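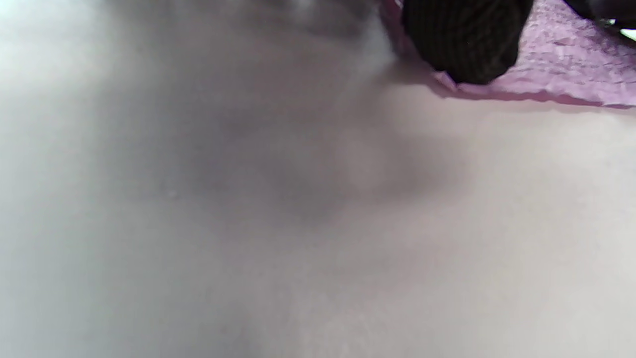

Attachment 1 — pale surface with gray shadow, close range, out of focus.

Ticket 1560
Category: Furnishings and fixtures
Subject: Discoloration on white worktop, second-floor preparation room
Opened: May 2025
Requester: Liam Ackroyd
Assigned to: Norbert Havlíček, Facilities Support
Status: Pending requester

Issue as reported
The requester states that the Løken worktop installed last July has developed a gray area near the wall that does not respond to ordinary wiping. The requester asks whether the panel should be replaced under the supply agreement with Trosent.

Initial review
Attachment 1 has been examined. It shows an off-white to light gray surface, cooler in tone on the left and creamier on the right, with a strong glare in the upper left corner. The dark area in the middle has no firm outline and appears to be a shadow. Faint speckles are present, mostly in the lower half, but they are too blurred to be identified. The attachment can be neither accepted nor rejected as evidence of staining.

Actions taken
1. Purchase record located. The panel is listed under Trosent order 2000 and remains within its coverage period.
2. Requester asked which cleaning products have been applied. Reply received: Clolon surface cleaner, diluted, and on one occasion an undiluted application left in place for 11 minutes.
3. Care sheet consulted. Undiluted cleaner is to be rinsed off within 5 minutes. The requester has been informed.
4. Supplier contacted. Trosent requires a sharp photograph of the affected area before a claim can be opened.

Requested from requester
Please switch off the lamp over the worktop and supply one photograph taken from farther back, with the wall edge included for reference. Please also wipe the area with plain water, dry it with a soft cloth, and report whether the gray tone remains. Grudex pads and other abrasive products must not be used — surface scratches are excluded from coverage.

Replacement has not been approved at this stage. The ticket will stay open until the new photograph is received.

N. Havlíček
Facilities Support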